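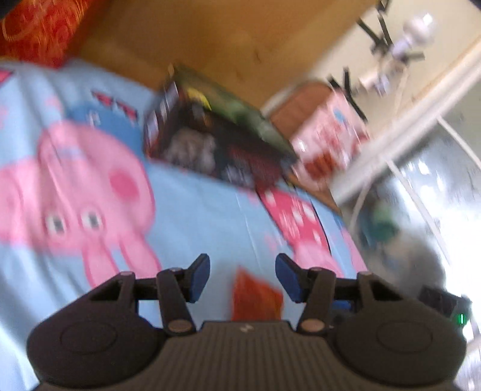
Gyu-bin Um asked whether the shrinkage numbers in this set were taken before or after ironing, and said the first release could be read either way. They were taken before ironing. The column is now called shrink_flat_unironed and the old name is gone.

Bandcombe Bedding Wash Records

A table of wash results for printed children's bedding: sheets, pillowcases and duvet covers. Each row is one item after one wash. The set covers 39 items and has 500 rows.

Version 2, October 2018

Files

washes.csv – one row per wash
items.csv – one row per item, with fiber content from the label
notes.txt – free text, typed up from the paper sheets

Columns in washes.csv

item_id: matches items.csv
wash_no: starts at 1 for each item
temp_c: the setting on the dial, not a measured temperature
detergent: Delteda or Hekel
dried: line or tumble
shrink_flat_unironed: percent change in length, item laid flat
fade: 0 to 5, judged by eye against an unwashed piece of the same print
pilling: same scale as fade

How the records were made

Items were washed at home in two machines, with a normal mixed load. Length was taken along the side hem with a cloth tape, then again after drying. Fade was scored in daylight near a north window. Pink and red prints were scored separately in the first version, but the two scores hardly ever differed, so they have been merged.

Known problems

The first 300 rows have no value for pilling. Blank means not scored and should not be read as zero.

Rows marked Prydderch in notes.txt come from a second household with hard water. Fade runs higher there. Leave them out if you are comparing detergents.

Fitted sheets are hard to lay flat because of the elastic, and their shrinkage figures jump around. A few show growth. These were left in.

Two duvet covers lost their labels in January and their fiber content is given as unknown.

Use

Free to copy and change. Please keep notes.txt with the tables if you pass them on. Corrections should give the item_id and wash_no.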